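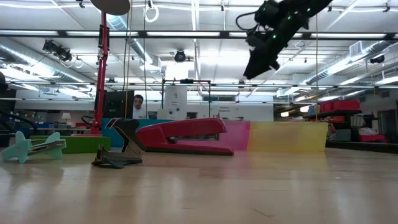 Fig. 1. Tabletop cell, Eltgate: arm over the table, test objects in a row.

Cell maintenance meeting, June
Location: Eltgate, small meeting room, 2:00 p.m.
Present: Yolanda Bermúdez (chair), Musyoka Kioko, Marek Ďurica, Satish Sandhu
Apologies: Teodoro Urquijo
Minutes: S. Sandhu

1. Previous minutes
Accepted with one correction. Item 4 should read "wrist cable," not "base cable."

2. Gripper
MK reported that the fingers were closing off center. Cause was a worn guide on the left finger. Guide replaced with the Stidis part, fingers re-zeroed. Cycle counter stood at 993 when the guide was changed and was not reset. MD asked that the counter reading go in the log at every part change from now on. Agreed.

3. Cable routing
The cable at the upper end of the arm hangs in a loop. MD has seen it rub on the housing at full wrist rotation. No damage to the jacket so far. MD to fit a second clip and run the wrist through its full range at low speed before the cell goes back to normal use.

4. Overhead camera
Calibration repeated after the gripper work. The first run failed on glare from the ceiling lights on the tabletop. Second run passed with exposure set to 20 ms. YB prefers a matte mat – MK to get a price from Tang. Exposure stays as is until then.

5. Test objects
Current set includes the red stapler, two staple removers, the translucent blocks and the desk lamp. SS noted missed grasps on the pink and yellow blocks in the last test, logged under ticket 333. Staple removers to be tried both lying down and upright. The lamp stays in the left part of the row, and its position is to be entered in the planner as an obstacle.

6. Spares
One guide left on the shelf. Curville holds the remaining stock. YB to order two more.

Actions
MD: second cable clip, low-speed check
MK: price for matte mat
SS: planner entry for lamp, update ticket 333
YB: order guides, send minutes to TU

Meeting closed 2:50 p.m.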